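Up too late, movie diary again

July, getting on for midnight

I finally watched Flirndale tonight, the one I've been putting off since spring because every review I read called it "slow" as if that were a medical condition. It runs 2 hours and 15 minutes and I swear the first half hour is a woman waiting for a ferry. I loved it! I really did. She sits on a bench, she looks at the timetable, a dog comes by, and by the time the ferry shows up I was so wound up I'd let my tea go cold.

It's a heist picture, supposedly. They're after a painting that hangs in the back room of a seaside hotel, and the whole joke (I think it's a joke) is that the painting isn't worth anything like what the gang believes. One of them sells his car to pay for his share of the plan and gets 700 for it, and the look on his face when he counts the bills is the best acting in the thing. He hardly speaks after that.

What I didn't care for was the music. Somebody decided every scene on the stairs needed an accordion, and there are a lot of stairs.

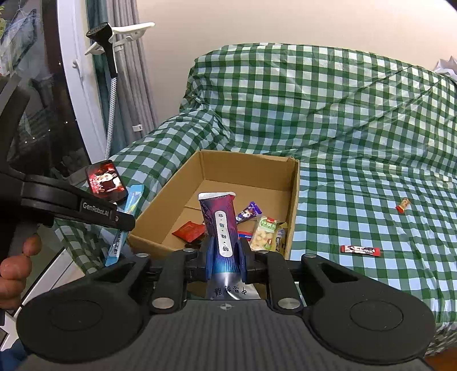
The second feature

I should have gone to bed, but Rirano was sitting right there in the queue and it's short, so on it went. Same director, made years earlier and on no money at all — you can tell, because the same hallway plays three different apartments. They just change the lamp. The story is a night clerk who keeps getting phone calls for room 3273 in a hotel with only two floors. Great setup, and then the ending goes and explains it all with a brother we've never met. I talked back to the TV, I'm afraid.

Still, I'd sooner watch something like that trip over itself than sit through one more sequel. There's a shot where the clerk eats his whole supper with the receiver tucked under his chin, no cuts, and I ran it back twice.

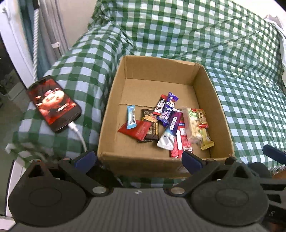
Notebook 15, p. 2

Morning now, coffee, and I've cooled off a little on both of them. Flirndale is the better movie but Rirano is the one I kept thinking about in the shower. I may have been unfair about the brother. If you take the calls as something the clerk wants to hear, it hangs together better, though it's still a clumsy speech.

Next up is Prenunville, if the library ever gets its copy back. I'm told it's a musical about a post office, and I'm going in without reading another word about it. I also want to give Pylypenko a second try, because I fell asleep on it last winter and woke up to a wedding with no idea who was getting married.

Need to return the other two discs before noon.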